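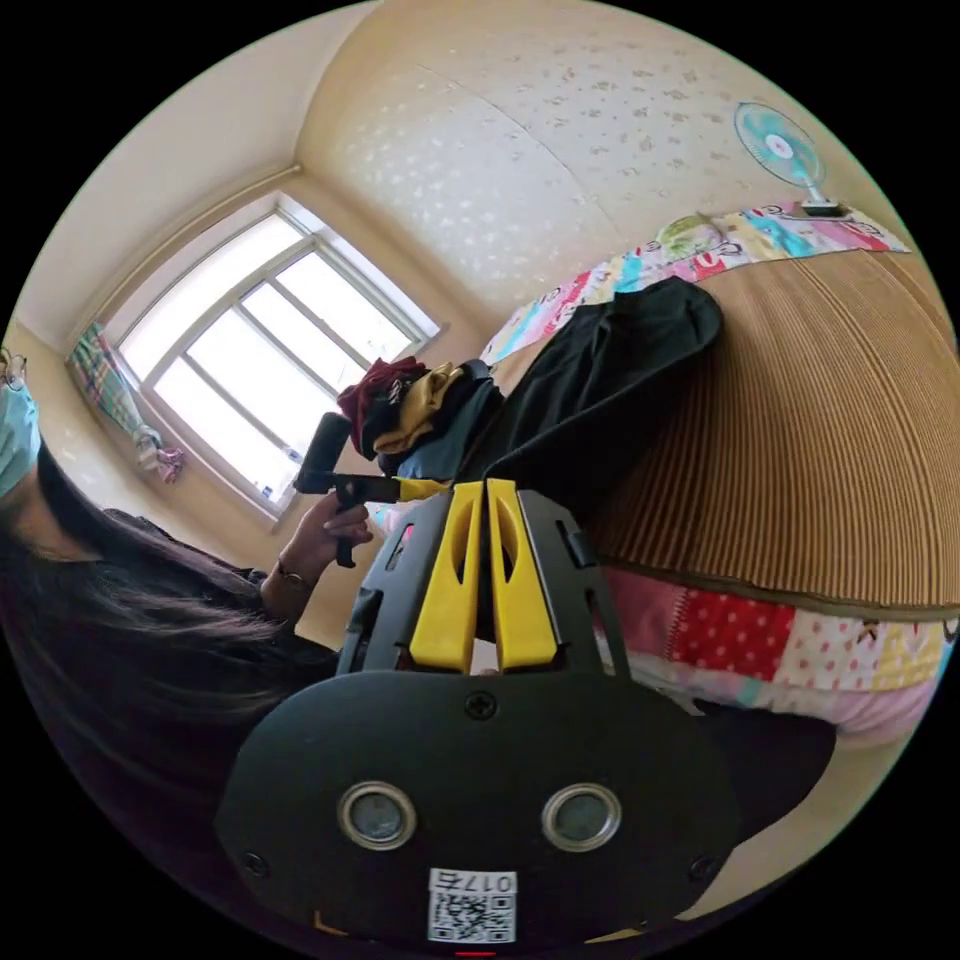

Projet Stomora – rapport d'avancement intermédiaire
Destinataire : Fonds Gilchrist
Rédaction : Heriberto Solís, Bullia
24 août 2022

1. État d'avancement

La convention prévoit l'enregistrement de 1 000 séquences de rangement du linge dans des chambres habitées. À la date de ce rapport, 342 séquences sont validées. Le seuil de 300 fixé pour le deuxième versement est donc atteint. Les séquences rejetées l'ont été surtout pour des pertes de suivi quand la pince passait trop près d'un tissu sombre.

Le travail se fait avec deux pinces tenues à la main, une par main. L'aide à domicile saisit, déplace et plie les vêtements comme elle le ferait pendant une intervention, à ceci près qu'elle tient une poignée dans chaque main. Les enregistrements servent ensuite à Kurnine, qui entraîne le bras destiné au tri et au pliage. Le bras lui-même n'entre dans aucun logement avant la phase suivante.

2. Ce qui change pour les salariées

Quatre aides à domicile participent aux enregistrements. Leur temps est payé au taux horaire habituel, avec une prime de formation. Nous avions prévu des sessions d'une demi-journée. Elles ont été ramenées à deux heures avec une pause, à la demande de l'équipe : le poids de l'outil se fait sentir dans le poignet et l'avant-bras, surtout quand il faut travailler penché au-dessus d'un lit bas.

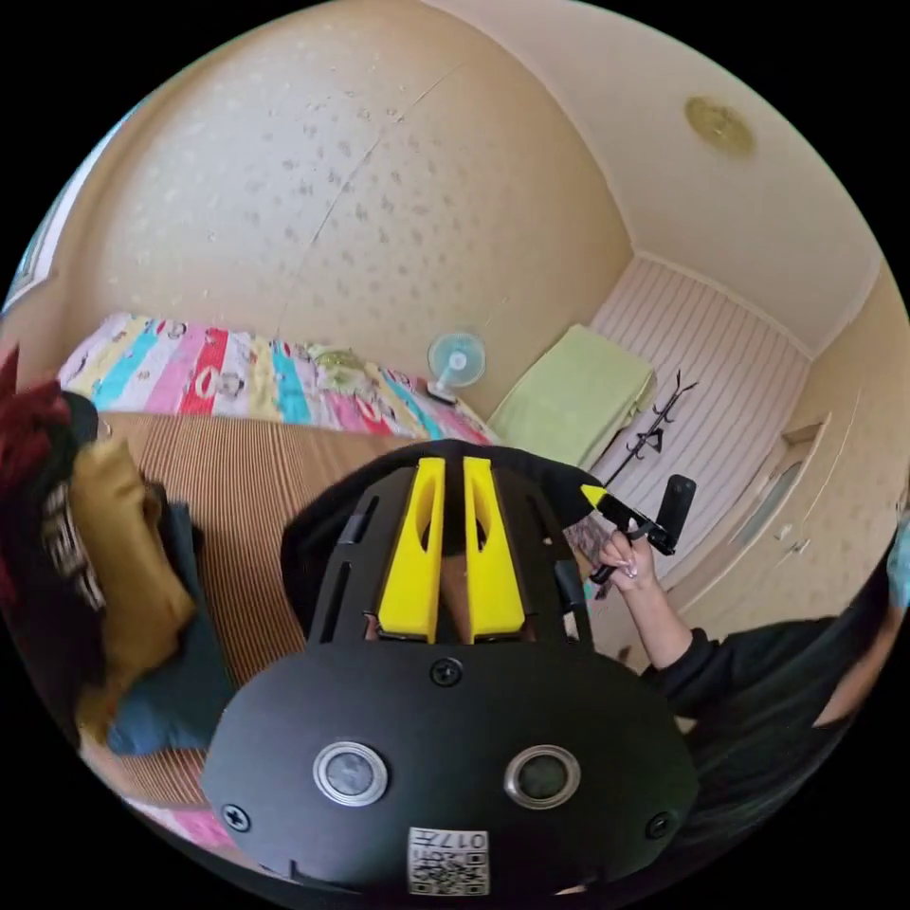

La médecine du travail a été consultée sur ce point et recommande d'alterner la main dominante d'une prise à l'autre. La consigne est appliquée depuis juillet. Elle ralentit la cadence, et le calendrier joint en annexe en tient compte.

La question de l'emploi revient à chaque réunion. Abdelkrim Ait Brahim, responsable d'exploitation, a présenté à l'équipe l'engagement pris dans la convention : aucune suppression d'heures pendant la durée du projet, et réaffectation du temps gagné sur le linge vers l'aide au repas et l'accompagnement. Deux salariées ont demandé que cet engagement figure par écrit dans leur avenant. Le texte est en relecture. Une troisième souhaite garder le pliage dans ses tâches, parce que c'est le moment où les personnes aidées parlent le plus volontiers. Nous n'avons pas encore de réponse à lui donner.

Un métier nouveau apparaît aussi, celui de relecture des séquences. Une salariée y consacre déjà une partie de sa semaine. Elle marque le début et la fin de chaque geste et signale les prises à refaire. Cette tâche ne correspond à aucune ligne de notre grille actuelle – il faudra la classer avant la fin de l'année.

3. Conditions de travail dans les logements
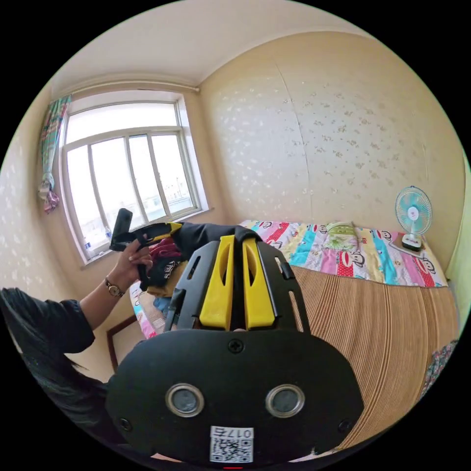
Le protocole initial supposait un lit dégagé et une surface unie. Il a été écrit dans nos bureaux et il ne tient pas dans les chambres réelles. Les vêtements attendent en petit tas au bord du lit, sur une natte de paille rayée, avec un patchwork plié contre le mur et un ventilateur posé sur le lit dans l'angle. Les salariées ont demandé de ne rien déplacer avant de commencer, comme en intervention, et Kurnine a accepté. Le protocole révisé décrit donc la zone de travail sans imposer de la vider.

La lumière reste une difficulté. Les prises face à une fenêtre en plein jour sont plus souvent à reprendre. Les salariées choisissent maintenant elles-mêmes de quel côté du lit se placer.

4. Suite prévue

Formation de deux salariées supplémentaires en octobre.
Remise à Kurnine des séquences validées, avec les annotations.
Essai de poignées plus légères, si le fournisseur tient son délai.
Signature des avenants et classement du poste de relecture.

Nous demandons le déblocage du deuxième versement et l'accord du Fonds pour reporter sur la formation le reliquat de la ligne « déplacements ». Les pièces justificatives sont transmises séparément par Abdelkrim Ait Brahim.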